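Saturday, late

Long day at Sidthorpe, so I'm writing this before I forget half of it. Pádraig Duggan wants the handling rules for the bench down to two pages by the end of May, and the draft I inherited from Hanrahan runs to 20. Most of it is good. It is also the reason people don't read it.

I spent the morning going through it with a pencil. The first section is on who may be near the arms and when. I left that almost alone. One person holds the stop button, that person does nothing else, and they say "clear" out loud before the arms are enabled. We had let the last part slide. I did it myself twice today without saying a word, and Pádraig called me on it both times. Fair enough. 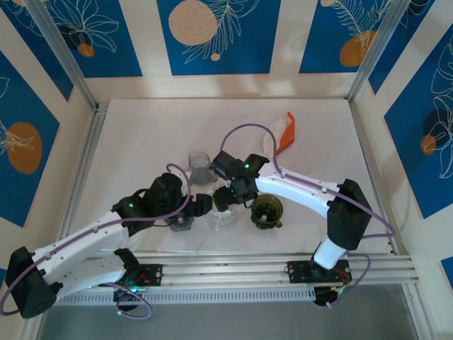 The second section is speed. The old text has a table with nine different limits in it, depending on the task, the load and which side the operator is sitting. I asked around and not one person could give me more than two of them from memory. So the new rule is 50 percent for anything new and for the first run after a change, and the normal setting after that. If you change a gripper, that counts as a change. If you move a camera, that counts too. Pádraig thought the camera part was fussy. I kept it in and we'll see if it survives Monday's read-through.

Then glass. This took up most of the afternoon. Hanrahan's draft says glass is allowed "where appropriate," which tells a new person nothing. I wrote three versions and threw out two. The one I kept says plastic first, glass only after the same motion has gone through cleanly with plastic, and never more glass on the surface than the task calls for. Any chip or crack and the piece goes in the bin, even if it looks usable. I also added that you do the sweeping up with the arms powered down. You'd think that was obvious, but I have seen someone reach in with a dustpan at Kevdale while the motors were still holding, and he was a careful man.

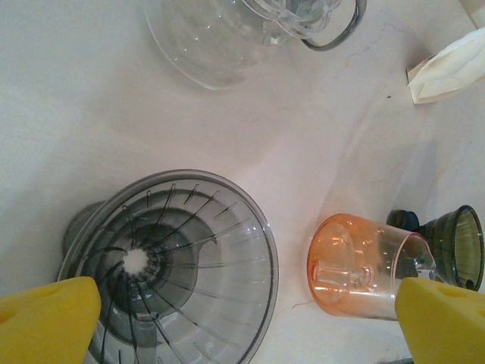
Coffee things on the marble, yellow fingers at the bottom.

Water got its own paragraph. No liquids until the dry run is signed off, a towel within reach, and nothing gets poured over a cable or a connector. Pádraig asked for a maximum fill line as well. I don't have a number I trust yet so I left a blank.

The log sheet was the part we argued over. Tivier's form wants every drop and every bump written up separately, with a time. I understand why, and I also know what happens at four in the afternoon when people are tired. They write "ok" down the whole column. We settled on a tally for plain drops and a written line for anything that touched a wall, a person or the other arm. The old sheets are numbered up to 1551 and I'd like to keep the numbering going so the two sets can be filed together.

Still to do: the start-up checklist, which needs to fit on one side of a card. The wording for visitors. Ask Pádraig who signs when he's away.

Home after eight. Cold chicken and the end of the bread. My shoulder is bad again from leaning over that desk, and I need to call Mom tomorrow before lunch.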